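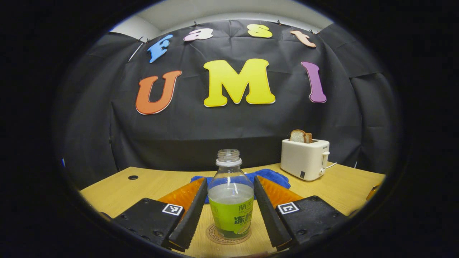 3.2 Table setup and arrangement of objects

Figure 2. Breakfast table with the toaster on the right side, two slices of bread in its top slot, and a blue towel in the middle of the table. Black cloth with foam letters hangs at the back.

In this section we describe the table on which the breakfast objects were placed, and the rules we followed when placing them. The study asks how people judge the order of a small work surface, so the position of each object is part of the material and must be reported with some care.

The tabletop is wooden and has a honey color with a light grain. We kept it without a tablecloth, as our earlier work in the Grilley kitchen had shown that a printed cloth attracts many comments which do not concern the objects. Near the left side of the table there is a round cable hole. The raters were told that it belongs to the table and should not be judged.

The toaster in Figure 2 is a white model with two slots, and the name SUPOR can be read on its front. Its lever is on the front right side, and the short power cord goes out from the lower right corner over the tabletop. The cord was treated as a separate item in the rating form. In the pilot round, several raters marked a table as untidy only for the cord, even when they found all other objects well placed, and we did not want to lose this information inside one common score.

The bread was always placed so that it could be seen above the toaster. We did not try to make the two slices exactly parallel. A slight lean of one slice toward the other was accepted, and it was not coded as disorder.

The towel needed more discussion. In the folded condition it lies flat with straight edges. In the crumpled condition, which is the one in Figure 2, it is spread loosely with bunched folds. It is difficult to repeat the same folds by hand, and we therefore fixed only the color of the towel and its general place on the table. This is a weak point of the design, and we return to it in Section 5.

The black cloth hangs behind the table, with a pale wall and ceiling area visible above it. It is held by small clips along the upper edge and it sags a little between them. The letters on the cloth, "Fast" in the upper row and "UMI" in the lower row, were the same in both towel conditions.

The rating form was prepared by Mirjana Petkov and tested with 12 raters at Virnen in December. The main round gave 1,228 complete ratings, and each table was judged on a scale from 0 to 50. The wording of all items is given in Appendix B.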